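Iodine, or How I Spent July Reading About Necks

Posted 9/26/24

My grandmother kept her salt in a blue crock by the stove and would not hear a word against it. It was iodized, she said, and that was why none of us had a goitre. I was seven and had no idea what a goitre was, but I was glad not to have one.

I thought of her in July, when I got a blood test back with a polite little note from the clinic about my iodine. I'd been very pleased with myself up to then. Two years earlier I had switched to the flaky pink salt from Trastham, the kind that costs as much as a decent sandwich and comes in a jar with a cork. It has a lovely colour. It has no iodine worth mentioning.

So I did what I always do with a small health worry and made it into a large reading project.

What iodine is for

Your thyroid uses it to make hormones, and those hormones have a hand in how fast you burn through things, how warm you feel and, in babies, how the brain grows. When the thyroid can't get enough it swells, trying to catch whatever is going past. That's your goitre. Inland places far from the sea used to be full of them, and parts of the Prairies and the Great Lakes were known for it. People wore high collars and got on with their lives.

The fix was to put a pinch of the stuff in table salt, which must be one of the cheapest good ideas anyone has ever had. I found a school cookery pamphlet from 1935 that recommends it in a tone usually kept for scripture. It also recommends boiling carrots for 22 minutes, so I took what I needed and left the rest.

My friend Eilidh Moffat grew up eating fish more or less by law and has no patience with any of this. "Have a haddock," she wrote, when I sent her four paragraphs on selenium. İlker Karakaya, who sold me the pink salt in the first place, now says he always assumed I was getting my iodine from somewhere else. He was vague about where.
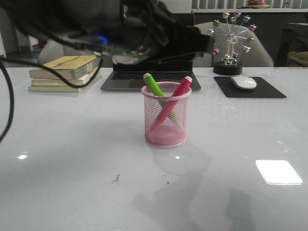
What I eat now

Plain iodized salt, out of a cardboard box, for anything that goes in a pot. The pink jar has been demoted to tomatoes. Eggs most mornings, yogurt when I remember it, and white fish every week or so, which I have not mentioned to Eilidh because she'd be unbearable.

I did try seaweed. Kelp can carry so much iodine that you sail past the sensible amount and out the other side, and too much can upset a thyroid as well as too little. The pharmacist was quite firm about it. I gave the rest of the packet to my neighbour for her compost.

The next blood test is booked. If you have a thyroid condition or you're expecting, please ask your doctor and not a man who bought salt for the cork.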